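Why Do We Stop Eating at the Table? A Semester of Looking at How Students Have Dinner

Project report, Everyday Life and Housing seminar
Group members: Rasmus Avotiņš and Liesl Zaugg (this part written by Rasmus)

So this project started with an argument over soup. Liesl and I live in the same building, Wulmont Hall, and one night in the shared kitchen she asked why I always carry my bowl back to my room when there's a perfectly good table right there. I didn't have an answer. I said something about my laptop. She said she did the same thing and hated it, and by the time the soup was gone (in our rooms, of course) we had a topic for the seminar!

Our question was pretty simple: when students have a shared table, what makes them use it or skip it? We figured we'd hear a lot about noise and dirty dishes. We did hear about dirty dishes. Oh boy, did we.

We did the work in 2 parts. First came a food diary, where 24 people from Wulmont wrote down where they ate dinner and who was there. We asked them to keep it going through the end of June, and most of them did, although a few diaries get very thin toward exams and one just says "cereal, bed" for most of a week. Then we sat down with anyone who was willing and talked for as long as they could stand it. Liesl is much better at interviews than I am. I kept agreeing with people, and when you play the recordings back you can hear me telling them what I had for lunch.

I should say something about money, because our advisor asked. The whole thing cost us $24, and all of it went to snacks for the interviews. Typing everything up was free but awful. My share of the transcripts came to 2,785 words for a single interview with a guy who had very strong feelings about sponges.

The diaries showed us something we hadn't planned for. People weren't avoiding other people. They were avoiding the first five minutes. If somebody was already sitting down, they'd join in and stay, sometimes for ages. If the table was bare and the chairs were pushed in, they'd take the plate and go. One woman on our floor told Liesl that sitting down first "feels like opening a store and waiting for customers," and I've thought about that line every single evening since.

The other big one was stuff. I mean the things that live on a table. I grew up in a house where the table always had something on it, mail or a teapot or a towel somebody had dropped there, and you just pushed it over and ate. A lot of the people we talked to came from homes like that too, and they said the Wulmont table felt more like a desk in a library. Others felt the exact opposite way and said they can't eat next to anything that isn't food. We never managed to sort those two groups by age or major or anything else, and believe me, I tried.

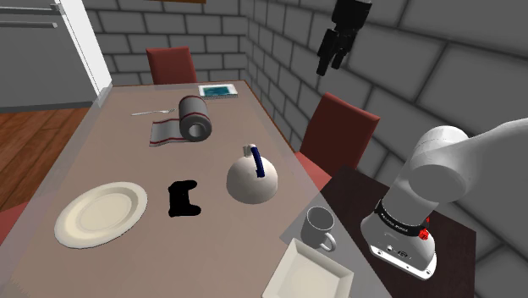
Fig. 1. Computer rendering of a kitchen with a long dining table, including a plate, a teapot or kettle and a rolled towel.

For the last part we tried a tiny experiment, if you can call it that. Every Monday at 6 p.m. one of us sat down at the table first with something to eat, no phone, and stayed put. We didn't invite anyone or put up a sign. Some Mondays it was just me and a baked potato. Other Mondays we ran out of chairs and people were leaning on the counter, arguing about whether you salt pasta water before or after it boils. I wish we had written down more of what was said, but I was eating.

Problems! There were plenty. We live in the building, so everybody knew what we were up to, and I'm sure a few people sat down just to be nice to us. Our diary form had a box for "kitchen" but no box for "hallway floor," and it was a mistake to leave that out, judging by the notes in the margins. We also never talked to anyone who moved out during the semester, and Liesl thinks they might have been the most useful people of all.

If we got to do it over, I'd start the Monday dinners much sooner and compare two floors with different tables. Liesl would like to look at breakfast, which I think is a mistake because people can't talk at breakfast, but she's welcome to it. The diary form and the interview questions are in the appendix, and if another group wants to use them, please add the hallway box.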